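Press office > News > Stationery and desk care

Grornero opens marker collection to Laston households

LASTON, January 26, 2024. Grornero today announced a scheme to collect unwanted pens and markers, with 100 collection points across Laston.
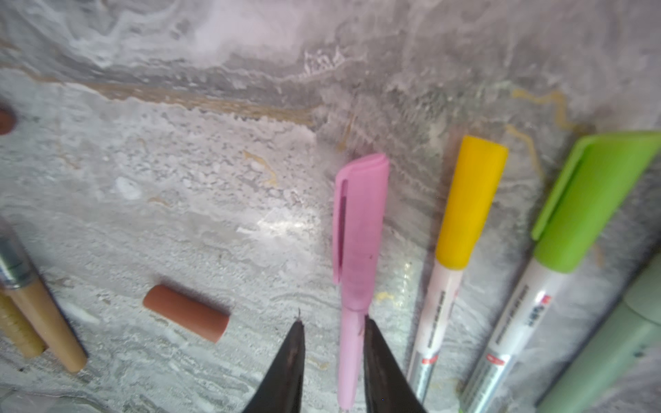 Reading time: 1 minute

Markers and pens of any colour will be accepted, provided their caps are fitted. The scheme aims to gather 2000 items by May.
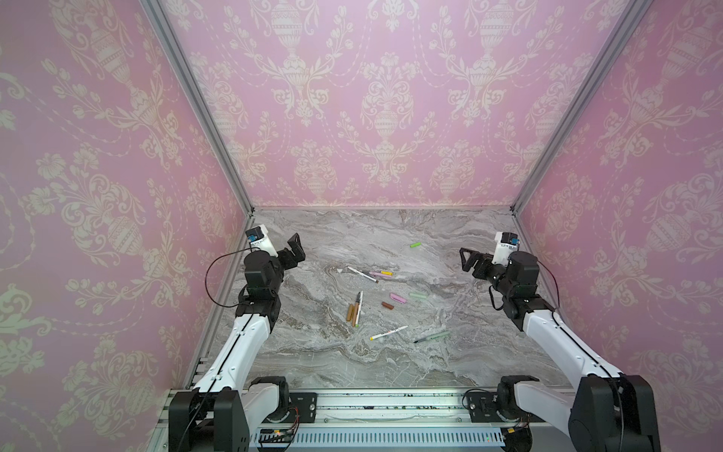

One Laston resident remarked that she had kept old markers in a drawer for years and would welcome a place to take them.

Items will be sorted by type at the Msimang depot.
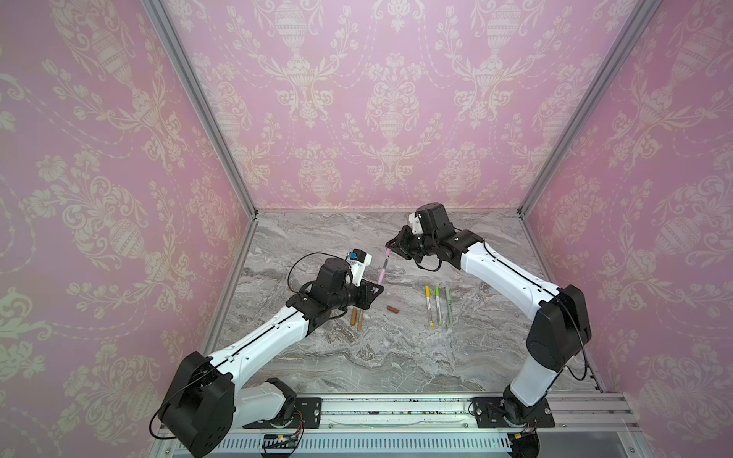

Those in working order will be passed to local schools, and the remainder sent for recycling.

Related items
Zanik notebooks: new range
Caring for marble worktops
Msimang depot opening hours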